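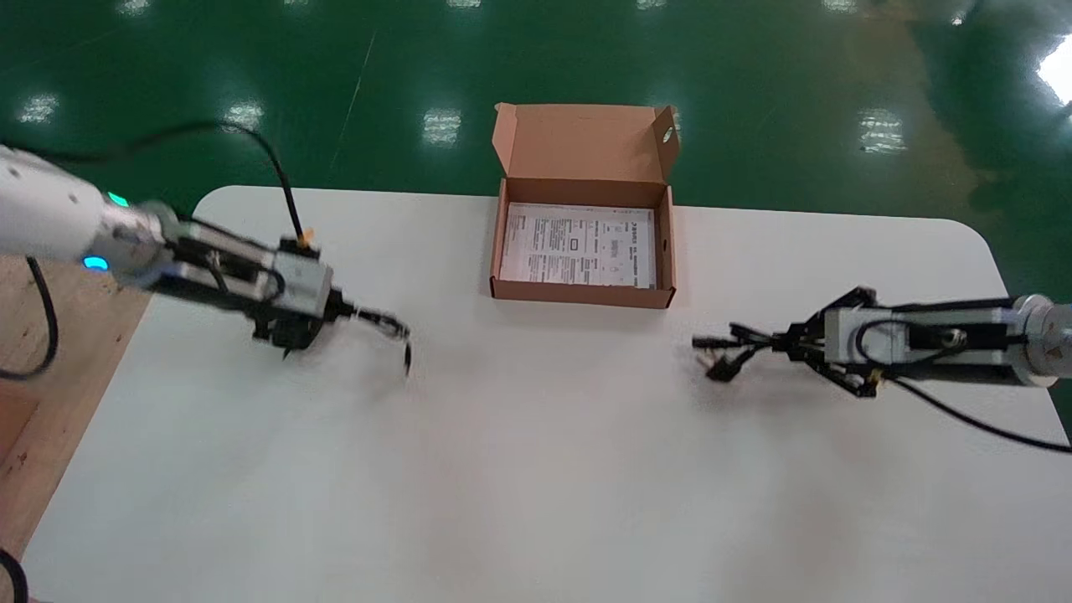
December 2025 – Cluldale team notebook, packing task

Took over the leader controls from Pallavi Katiyar after lunch. She left me one note: "don't fight the left arm." I fought the left arm.

Goal for the month is still 264 clean episodes of box handling for the Rinaldi student round. The folder holds 383, which sounds great until you take out the ones where I drop things.
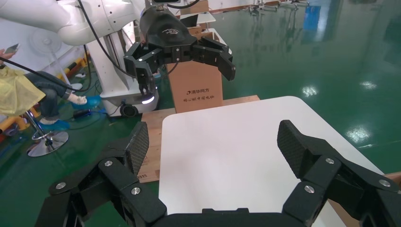
Bench setup from the wrist camera, second gripper above the tall box.

Changed one thing: gripper speed down a notch on both sides. The approach is now slow enough to get bored during, and I suspect bored is where I do my best driving. The fingers want to come in wide and straddle the target. If I start narrow I nudge the box and have to reset – my own fault each time, but I log it as "alignment."
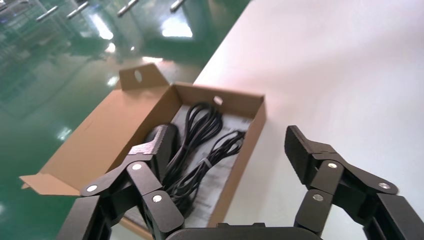 and then blame the calibration file, which Prosano's script rewrites at startup whether we like it or not. Pallavi wants it locked. I want it locked and the script thrown in the Grustdale pond.
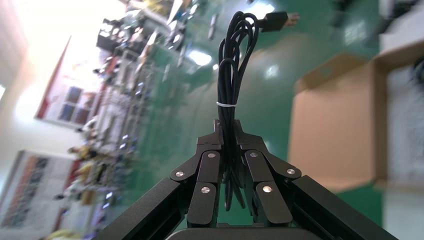

Grip height needs a rule before we train anything. Half of us grab low, half grab wherever we land, and the policy will learn to do both badly. Proposal: fingers close just below the white tie, loops upright, plug end left free at the top. Write objections under this line, legibly.

Next: relabel the bad episodes, lock that file, find the other hex key.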